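Peixoto Psalter

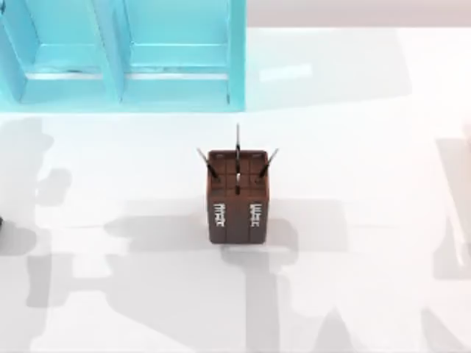
Volume 2, page 1000

The Peixoto Psalter is a handwritten book of psalms and prayers used by the Christian community of Bukura. It is named after the Peixoto chapel, where it was kept until the chapel closed. The manuscript combines a complete set of the 150 psalms with a short calendar of feasts and a series of evening prayers. It is now held in the parish library at Plalora.

Contents

The psalms follow the numbering of the Greek Septuagint, in which Psalms 9 and 10 of the Hebrew text are counted as a single psalm. Most psalm numbers are therefore one lower than those in Bibles that follow the Hebrew count. Psalm 151, found in many Greek copies, is absent.

The text is divided into 20 sections, called kathismata, each split into three parts. A doxology is written out in full at the end of the first part and shortened to its opening word everywhere else. The calendar begins in September, in keeping with the start of the church year in the Byzantine tradition.

Scribes

The manuscript is the work of two scribes. The first, who wrote the psalms, used a small upright script with few abbreviations. The second added the calendar and the evening prayers in a wider hand, and also corrected the earlier text in the margins. Neither scribe signed the book.

Study

The first full account of the psalter was published in 1935 by Makis Raptis, who took both hands to be the work of one person at different ages. Aliki Papadakis later rejected this view on the basis of letter shapes and spelling. She also showed that the marginal corrections agree with a printed psalter once used at Pleltar, and argued that the second scribe had a copy of it at hand. The date of the first hand remains disputed.

Use in worship

At Bukura the psalter was read aloud at Sunday vespers by a single reader, with the congregation joining in the doxology. Small crosses in the margin mark the places where the reader paused. The practice continued after the chapel closed, using a printed copy of the text. The crosses were not carried over into that copy.

See also: Kathisma; Septuagint; Vespers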